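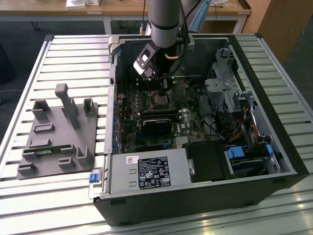 **Figure 3.** An open desktop tower on its side, with the power supply at lower left and the hard drive held by two blue plastic clips.

### 4.2 What households keep, and what they keep it in

We had expected storage to be the dull part of the home visits. It was easily the liveliest! Of the 153 households in the Bratcombe survey, 57 kept at least one desktop computer that had not been switched on in the past year, and most of these machines were stored with some care: wrapped in a sheet, raised off a garage floor, or given a shelf of their own. Towers like the one in Figure 3 contain a good deal of metal, and several people told us this was why they felt unable to put them in the bin.

Computers were only a small part of the picture, though. We recorded 262 separate storage items bought new within the past two years (boxes, baskets, drawer inserts, magazine files, under-bed trays), and we asked about the material of each one. Where a label survived, we copied it down. Where it didn't, we took the owner's word for it and marked the entry as reported. Recycled content was named on 60 of the items, a far higher share than in our pilot visits at Prikance, and owners were delighted to talk about it. One woman fetched a stack of recycled-card drawer dividers from upstairs before we had finished the question.

Two patterns stand out. The first is that people who bought storage with recycled content rarely set out to find it. They wanted something of a certain width for a certain shelf, and the recycled option happened to be there and happened to look nice. Looks came up again and again. A plain grey box in reclaimed plastic was described as "fine for the loft", while a patterned one from the Danko range was on show in the sitting room.

The second pattern pleased us even more. In Sanirberg, the smaller of our two follow-up areas, a good number of households had stopped buying storage altogether and were re-using shoe boxes, biscuit tins and fruit crates, often covered with leftover wallpaper. These items don't appear in any sales data, and our first questionnaire had no space for them either. We added a line for home-made storage after the first Tuesday of visits and went back to the earlier homes by telephone. Answers given by telephone are kept apart in the tables that follow.

There is a puzzle in all this that we would love to see taken further. Buying a greener box is a small gain if its main job is to hold things that could have been passed on, repaired or taken to pieces for their materials. Several owners saw this for themselves while showing us round, and two asked for the address of the local recycling point before we left. Section 4.3 looks at how long stored items stay put, starting with the contents of lofts.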